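2022-12-15, bench notes, Drandthorpe workshop

Mostly shopping list thinking today, with a bit of gripping in between. Ngan-ling wants a draft of next year's equipment ask before the break, so I'm writing it out in full and she can scribble on it. 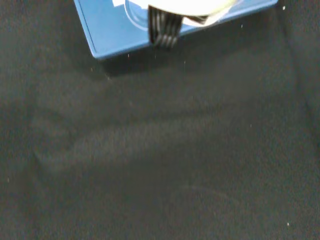 *Wrist camera, blue tray on the grey cloth, ribbed finger at the rim of the white dish.*

Right, so the wrist camera first, as I've been moaning about it for weeks and now I have to put a price next to the moaning. Look at the white dish. It's blown out to almost nothing, and the cloth behind it is down in the murk with grain all over it. I can find the rim by eye because there's that greyish ring along the lower curve, but the edge finder doesn't have my patience and I wouldn't trust it to pick the ring over the bright bit. The rib tips are soft as well. I tried dropping the exposure by hand this afternoon and got a lovely dish and no finger whatsoever (black finger, charcoal cloth, what did I expect).

So there are really a few ways to spend money here, and I keep changing my mind about which order.

**Lights before cameras**

I think we should buy lights first. There's one overhead strip and whatever comes in through the window, and the shadow under the tray wanders about depending on the time of day and where the arm is. A pair of diffused panels on stands would fix more of this than a new sensor would, and they cost so much less that it seems daft not to start there. Restard do a panel with a dimmer that runs off the same 24 V supply as the bench, so no extra mains bricks under the table, which would please me enormously. I've put 2 of them on the list. Ngan-ling asked whether we could get away with one and a sheet of white card opposite. Maybe! I'll try it with the desk lamp and some foam board before anyone orders anything, it only costs me half an hour.

Then the camera. The options as I see them:

- Keep the present one, fix the exposure, accept a slow shutter and move the arm gently near the dish. Free, but every cycle gets longer.
- Swap it for the Doltley wrist module. Better in the dark, and the mounting holes nearly match ours. Nearly. We'd need an adapter plate, and I'd want to see the weight of the whole thing on paper before I believe the brochure.
- Leave the wrist alone and put a second camera on a post at the side of the bench. Doesn't help with the last bit of the approach, when the finger itself is in the way of everything you want to see.

I lean towards the Doltley, but after the lights. If the lights do the job we can put the camera money into something else, and there's plenty of else.

**Fingers**

I do like the ribbed pads. They're grippy, they forgive a bit of misalignment, and they're easy to wipe down. What I don't like is that we have exactly one set fitted and no spare set in the drawer. If a pad tears in the middle of a week that's the week gone while we wait for the post. Spares should be on the list whatever else gets cut, and I'm going to argue for that even if Ngan-ling thinks I'm being a hoarder about it.

Separate question is whether these are the right fingers for thin rims at all. The tray has a lip we can just about work with, but the ribs are chunky compared with the edge of a dish and I'd like to try something slimmer at the tip. Gauthier sell blank finger bodies that you can cut to shape yourself, and they do a lighter colour too. I hadn't thought about colour as something to budget for before today, but a pale grey finger would show up against the cloth and against the dish (if the dish weren't glowing like a torch). Worth asking them for a sample before we pay for a set.

I had a go at sketching a slimmer tip, it's on the back of the previous page. Ignore the dimensions, I did them from memory. The angle is what I care about.

**The second arm question**

This is the big one and I keep putting it at the bottom. At the moment one arm does everything, and whenever somebody is setting up a new tool everyone else goes and answers their email. A second arm would split that: one stays in a known good state, the other gets taken to bits. Ngan-ling's view is that we don't use the first one enough hours in the day to justify it. She may well be right, and we can't say either way because we've never written the hours down properly. So from January I want a sheet by the bench. Name, start, finish, what you were doing, and a tick box for "waiting for somebody else". Nothing clever. If that last column fills up we've got our case, and if it doesn't then I'll stop going on about it.

Should we want one, the sensible time to ask is May, when the second round of bids opens. That gives us a decent stretch of log sheets to wave around. Things I'd want to know before then:

- Can both arms share the bench or do we need a new table? I measured with a tape and it's tight if the guard stays where it is.
- Does the second one need its own safety stop circuit? I think yes. Needs checking with someone who knows.
- Second-hand? Restard had a refurbished one listed in the autumn with a short warranty. Cheap for a reason, possibly, but I'd at least like to see one move.
- Training time. Always forgotten, always the bit that hurts.

**Numbers, such as they are**

The pot for small kit is £3000 for the year and that has to cover everything apart from a second arm, which would be its own bid. I've deliberately not filled in a price for each line yet because I've only got one written quote and the rest are off web pages, and last time I did a table from web pages the carriage and VAT made a fool of me. What I have done is put them in the order I'd buy them:

1. Spare ribbed pads
2. Diffused light panels, stands, cable
3. Sample finger blanks from Gauthier
4. Doltley wrist module and adapter plate
5. New cloth

New cloth is on there because this one collects lint like nothing else. There are white specks all over the picture up top and when the contrast gets pushed up they turn into lovely confident little blobs. I went over it with the sticky roller after lunch. We could try a smooth matt mat instead of felty stuff – less lint, but I worry about glare once the new lights are in, and I don't want to swap one problem for another. Could buy a small offcut and see. It shouldn't come to much.

I'd also like to hold back £100 for bits. Screws, cable ties, the connector that always breaks. Every year we pretend we won't need it and every year I end up putting it through as stationery, and I'd rather have it in the open.

**Something about dishes**

While I was at it: the white dish is a miserable thing to tune against under these lights, and it's tempting to just choose an easier one, something matt in a middling colour. I'd resist that. If we buy to suit the easy dish we'll end up with a set-up that only likes the easy dish. Keep the white one as the awkward customer and get a few others in different finishes from the charity shop. I don't need a budget line for that, I'll bring some in.

The tray I'm happy with. Blue stands out nicely from the cloth, and the raised rim gives the edge finder something to hold on to. Could do with another the same so we can lay out the next job while the first is running. Must ask where it came from as there's no order for it in the folder.

**To do, me**

- Desk lamp and foam board test, same arm position, dish in the same spot, exposure locked. Save the settings this time!
- Email Gauthier about a pale sample, and ask how long cut-to-shape takes if they do it for us.
- Get the Doltley weight with cable and bracket included, then check what's left for the payload.
- Draw up the log sheet and stick it to the side of the cabinet.
- Proper written quotes for the panels, delivered price.

**To do, Ngan-ling (if she's willing)**

- Say yes or no to the order above, or shuffle it.
- Find out if unspent small kit money can carry over or if it vanishes. This changes how I feel about the camera quite a lot.
- Ask about the safety stop for two arms on one bench.

Later, just before going home: Ngan-ling has read as far as the second arm bit and written "hours first" in the margin and underlined it twice. Fair enough. She also says move the cloth above the camera as it's cheap and can be done straight away, so I've agreed to that and will redo the list in the morning. Arm parked, power off at the bench, dimmer leaflet is in the blue folder.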